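3.2 Sorting small packets at the counter

Sachets were the hardest group to code. Across the Trastmont kitchens we logged 1033 handling episodes and 110 of them involved single-serve packets of one kind or another. Most are short. Pick up, look, put down, pick up again.

Two things slow people down. First, packets of the same kind don't lie the same way. A flat one can be squared up against its neighbor, a crumpled one won't stay put and gets held upright or pinched at a corner. Second, the printed face matters. Participants in the Brutside interviews said they like labels facing up "so I can see what's left", and turned packets over even when every packet in the pile was the same.

Storage was mixed. Lidded boxes, open boxes, corner baskets, often all on one stretch of counter. We coded a box as "dedicated" if one kind of packet made up most of the contents, otherwise "shared". Coders disagreed on 66 episodes, mostly on this point, and these were settled by discusion.

A common pattern is the staging area – a patch of counter where packets sit between the hand and the box. In Figure 2 it is the brown wood-grain panel, with two red packets resting on it and one more in each hand; others of the same kind are in the orange-clipped box by the wall.

Figure 2. Handling red packets at the counter, with clear storage boxes behind.
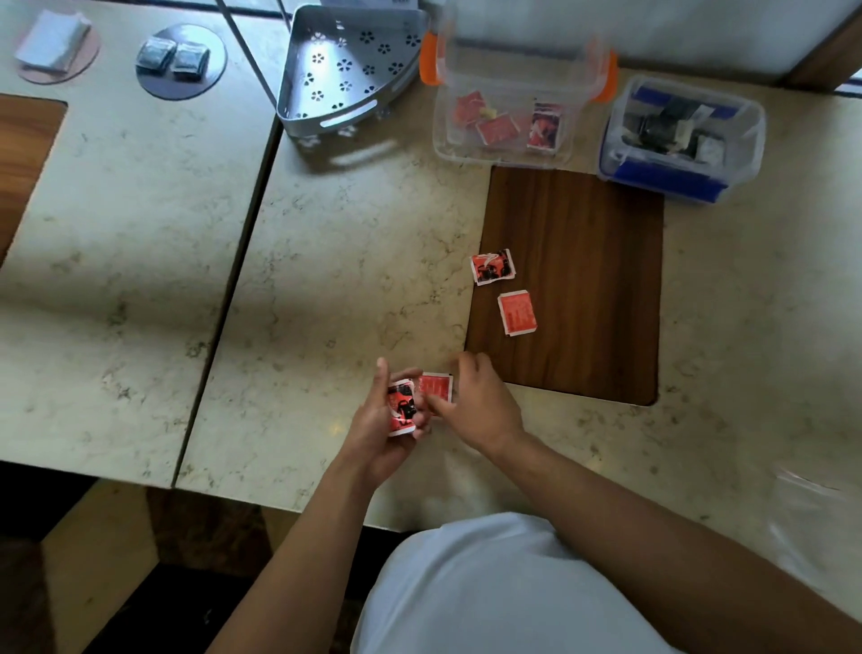

3.3 Coding of containers

Container codes follow the Olteanu scheme with one change. Coasters and trays were added as "open surface" becuase small items get parked on them a lot. Lids were coded seperately from boxes – on, off, or not visible.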